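**Shared inbox: how to stop two people answering the same customer message**

Posted by fu_desk, Monday, January 15, 2018

We run customer messages for a small parts supplier in Broltevthorpe. Email, web form and social messages all land in one shared mailbox, which has 1,286 open threads as of this morning. Staff mark a message as read when they take it, but the status does not always sync between phones and desktops, so customers get duplicate replies. We are looking at Notus but would prefer to fix the current setup first. Is there a reliable way to assign threads without buying a new system?

**alon_admin**

Read status is not an ownership marker. It changes when anyone previews the message, and some mobile clients set it late. Use folders or categories instead:

1. Create one folder per staff member, plus one named Waiting.
2. Move the thread to your folder before you open a reply.
3. Set a rule that flags anything older than 2 days in a personal folder.
4. Turn off conversation grouping on the phones - it hides moved messages on older clients.

Set the sync interval to 30 seconds or less if your server permits it. Longer intervals bring the duplicates back. Archive closed threads as well. Our mailbox slowed down noticeably past 1,000 items in the top folder.

**notus_user_4**

just get Notus, we did in March and never looked back

**plainrouting**

The folder method works, but keep the folder count fixed and sort by role, so that nothing has to be renamed when staff change. Role folders also make coverage simple: whoever is on billing opens Billing and leaves the others alone. Think of a key rack with seven hooks in a row under seven teal knobs, where each hook is one role and a thread hangs on only one of them at a time.

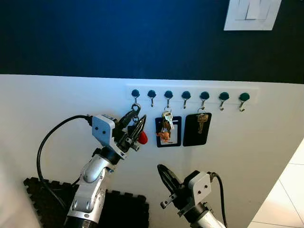
Auto-replies need separate treatment. If the web form and the mailbox both send an acknowledgment, the customer sees two and assumes two people are working on it. Disable the one on the mailbox and keep the form's, as it carries the ticket number. Then check the social connector, which on some versions has its own acknowledgment switched on by default under Channel Settings.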